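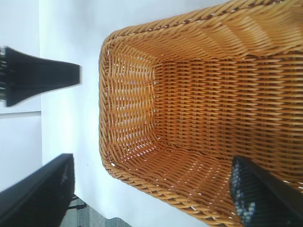

Learning to buy less at the Sunday market

When I moved to Saduvthorpe, I did not know how to shop in a market. In my old city I went to the supermarket every evening after work, I bought what I wanted to eat that night, and that was all. My mother shopped differently, but I never paid attention, and now I am sorry for it.

The market opens at seven in the morning, on the square behind the bus station. The first time I went, I bought everything that looked beautiful. I had two kilos of plums, three kinds of lettuce and a celery root that I did not know how to cook. By Wednesday the lettuce was brown and I felt ashamed. My neighbor Angharad Jenkins told me that she had done the same in her first year here, and that she still can't say no to plums.

She gave me one rule, and I have followed it since June. I go around all the stalls once with my hands in my pockets, and only on the second round I am allowed to pay for something.

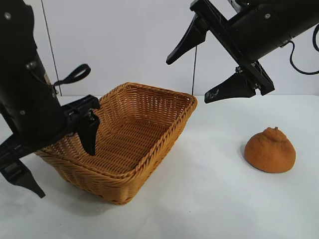 The first round takes me almost half an hour, but I have learned a lot from it. The same tomatoes can cost double at the stall near the entrance. The Margaritis family, at the far end, sells the small and crooked vegetables cheaper after eleven, and they taste the same to me. They also explain how to cook things, if you ask when there is no line.

What I still find difficult is the talking. In my language it is a little rude to ask for only 200 grams of something, and here people do it all the time. I practiced the sentence at home before I dared to say it. The woman with the cheeses just cut the piece and asked if I wanted anything else.

I throw away much less food now. I also eat more soup than before, because on Friday everything that is left goes into the pot. My friend Tassanee Rojanasak says my soup has no plan, and she is right, but she usually takes a second bowl. Next week I will try the celery root again.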